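Cuvport – snack sorting split, readme

Last touched in April by Liudmyla Hordiienko. Rough notes, will tidy when the paper is off my desk. Ask before quoting numbers from here.

What's in it

818 episodes of packets being sorted into a tray, recorded with two hand-held grippers, one per hand. Wrist view from each gripper, jaw width, pose track. No robot arm in the recording at all, the arm only comes in at replay. Rooms are ordinary rooms: beds, tables, one kitchen worktop. Clutter stays where it was.

61 episodes held out for test. Don't train on these. The list is in heldout.txt, one id per line. Old copies of the list are wrong, delete them.

Why packets

Boiko (our baseline policy) does fine on boxes and cups and falls over on anything soft. Crimped tops fold, the packet swings, the width reading drifts after the jaws shut. Cundach is the same network plus a short history of jaw width, nothing clever. The question was whether the history helps on thin packets – it does, a bit, mostly at the grasp and hardly at all at the release.

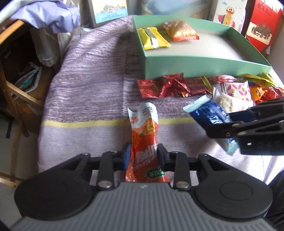

Bedroom set, one gripper closed on a slim upright packet, the second at a blue one. Tray behind.

Labels

Each episode has three marks: first touch, jaws closed, release. Done by hand by one person, so expect the odd late one. "Jaws closed" means closed on the packet, not fully shut. If both grippers are busy each gets its own marks, left file and right file. A drop is marked as a release with drop=1. Wrappers that get nudged but not picked up are not labeled anywhere, sorry.

Training

Cundach was trained for 400 epochs, same settings as Boiko. Seeds: 2. Yes that is low. Third run died when the disk filled up and I havent restarted it.

Use the Cluker loader, not the old script. The old one reads the right-hand width file twice and you get a policy that looks good on paper and grabs air.

Known problems

– pose track jumps when a gripper is close to plain bedding, worst in the bedroom set
– shiny wrappers blow out under the ceiling light
– left and right clocks drift apart in long episodes, loader corrects for it but check the ends
– tray colour varies between rooms, so dont use it as a cue
– a few task strings say "biscit", left as is so the hashes match

Not in here

Audio, faces, replay logs from the arm. Replay logs are sitting on the lab drive under Cuvport/replay and need cleaning first.

Fixes and missing ids to Liudmyla please, with the episode id in the subject line.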